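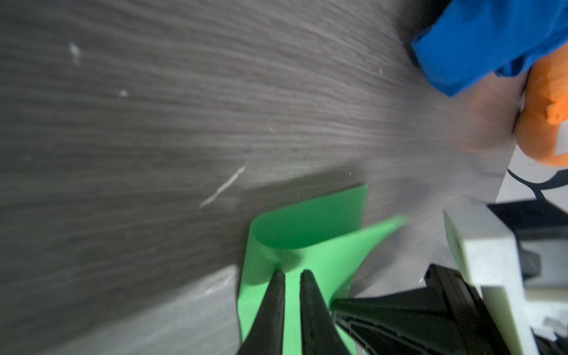

Paper lanterns are back for the winter walk

May 14, 2018

It's getting dark before dinner again, and that means lantern season in Stavport! The winter walk follows the same path as last year, starting at the Weerakoon Street hall and going down past the boat ramp to the grassy bit beside the old Comska cannery. If you've never come along, please do. There is something wonderful about seeing the whole foreshore path lit up in colour, with little kids out well past bedtime and everyone's breath showing in the cold.

The making sessions have already begun in the back room of the hall, and the first one was a beauty. We got through 100 sheets of tissue and came away with fish, moons, a teapot, two very good pelicans and a thing with legs that its maker says is a tram. The teapot even has a lid that lifts off (the light goes in that way, so it's clever as well as lovely).

If you're making one at home, start small. A lantern the size of a loaf of bread is plenty for a first go, and it won't fight you in the wind. Bend your cane while it's still damp from the bucket and tape each join firmly -- masking tape is fine, and you can tear it with your teeth when both hands are busy. Then brush watered-down PVA over the tissue and lay it on in pieces no bigger than your hand. Big sheets look quicker but they sag and wrinkle at the curves. Two layers is about right. With three you start to lose the glow, although a third layer on the belly of a fish does give it a nice heavy look.

Leave it overnight to dry, somewhere the cat can't get to it. It will go tight as a drum by morning and you'll want to show everybody.

Colour is the part I could talk about all day. Yellow and orange look warm from right across the water. Dark blue is gorgeous on the table and nearly vanishes outside, so use it for stripes and edges and put something pale beside it. Red over yellow gives a proper ember colour. Last year somebody covered a plain round lantern in torn scraps of every shade left in the box, and it was my favourite thing on the whole path.

Battery lights only, please. The little push-button ones are fine, and we have 400 of them in the cupboard, so there's no need to buy any. Bring them back to the hall afterwards if you can -- most of last year's came home, which was a terrific effort.

Plaltetti, the bakery on the corner, is doing soup and rolls at the finish again. Pumpkin is definite, and there's talk of a lentil one. Soup is $5 a cup and you're welcome to bring your own mug.

We could use more cane, more clean jars for glue, and any old bedsheets that can go down on the floor. There's a tub inside the hall door for all of it. Children under eight need a grown-up with them at the making sessions, and grown-ups without children are just as welcome. Some of the best lanterns we've had came from people who said they'd only stopped in for a look.

The list of remaining sessions is on the noticeboard outside the hall, along with a map of the route. Wear old clothes, as the glue gets everywhere.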